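Last updated: January
Reading time: 6 minutes

4. Wear on coloured blocks in shared play sets

4.1 Why the surface of a block deserves a closer look

Most work on building blocks looks at what children make with them. Towers are measured, bridges are scored, and the blocks themselves are treated as if they had just come out of the box. We think this misses something rather lovely. A block that has been stacked, dropped, lent and thrown back into a tub carries marks on its faces, and those marks vary a great deal from one block to the next. Some sets grow old evenly. Others have a handful of pieces that look as though they have done all the work while the rest sat and watched.

The Vurkelden collection was a gift to us in this respect. It holds 2873 blocks, gathered from play sets that had been in shared use, and it had never been sorted by condition. The blocks come in several colours and in shapes that range from plain cubes to long flat pieces. We kept every one of them in the study, including those so battered that a playgroup would have thrown them out. The battered ones were often the best teachers.

Our aim in this section is modest. We wanted a way of describing surface wear that two people could use at the same table and agree on, with no special equipment and no long training. We also wanted it to work on faces of different colours, a point where the earlier Hatik scale had given us trouble. Hatik was written for unpainted pieces, and it asks the reader to judge how far the grain has darkened. On a strongly coloured face there may be no grain to see, so the question has no answer.

4.2 What counts as a mark

We use the word "mark" for any patch on a face that is clearly darker or lighter than the colour around it. This takes in chips, scuffs, stains and plain dirt. We spent a long time trying to split these into separate groups and then gave up quite happily. A small dark spot on a coloured face may be a place where the colour has gone, or it may be a dab of something stuck on top, and by eye alone the two can look the same. Wiping settles some cases but changes the block, and we wanted the first reading to be made on the block as found. All marks were therefore pooled at the first reading. Blocks were wiped only afterwards, and the second reading was kept in a separate column.

Each mark was given a shape (spot, streak or smudge) and a place on the face. A streak is a mark clearly longer than it is wide. A smudge has no firm edge. Everything else is a spot. Readers took to these three words at once, and disagreements were mostly about where a fat streak ends and a long spot begins. Figure 6 gives a close view of a red block with several dark marks on its face.

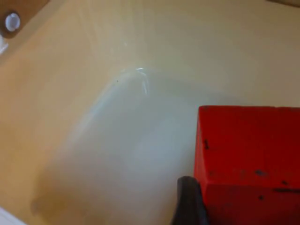

Figure 6. Red block on a pale surface, with dark marks of differing shape and size.

The edges were read separately from the faces. An edge can be in good order on a block whose faces are a mess, and the reverse happens too. We ran a fingertip along each edge and noted any place where it caught. This part of the reading was quick, and it was also the part people enjoyed most. There is real pleasure in handling an old block slowly, and several readers began to recognise single pieces by touch before the week was out.

4.3 Light and the reading table

Light turned out to matter more than we had planned for. A smooth table throws back glare, and a reader who has been looking at a bright patch will tend to miss faint marks for a moment afterwards. Readers were asked to turn the block and leave the lamp alone, so that each face was seen from more than one side. Faint scuffs show up well when the light runs low across them, and a shallow dent that cannot be seen at all from above will often appear at a slant.

We also tried two table coverings. A dark cloth made pale blocks easy to read but swallowed the outlines of the darker ones. A plain, light surface worked for nearly everything, and the Palacios room already had one, so we settled there. Crumbs and specks on the table were brushed away between trays. Loose dirt travels from table to block with surprising ease, and an early tray had to be read again for this reason.

4.4 First findings

The clearest result is that wear gathers. In the sets we looked at, marks on a face were seldom spread evenly, and a face with one streak was likely to have another close by. We suspect that this comes from the way blocks are stored: in a deep tub, the same faces rub against the same hard sides whenever the tub is moved. The Mellina sets, which had been kept in shallow trays, showed fewer streaks and more small spots, and this fits the idea nicely — though it does not prove it, as the sets were also of different ages.

Colour made less difference than we had expected. Dark marks are easier to notice on bright faces, so red and yellow blocks were scored as slightly more worn at the first reading. After wiping, most of that gap closed. A good share of what looks like damage on a bright block is simply dirt, and anyone thinking of replacing a tired set might like to try a damp cloth first.

Agreement between readers was checked on 15 trays drawn from across the collection. Spots and streaks gave little trouble. Smudges were harder, and we now advise that a smudge be recorded only when both readers see it without prompting. The full tables, with about 4000 separate mark entries, are held with the collection, and the wording of the reading sheet is set out in the next section.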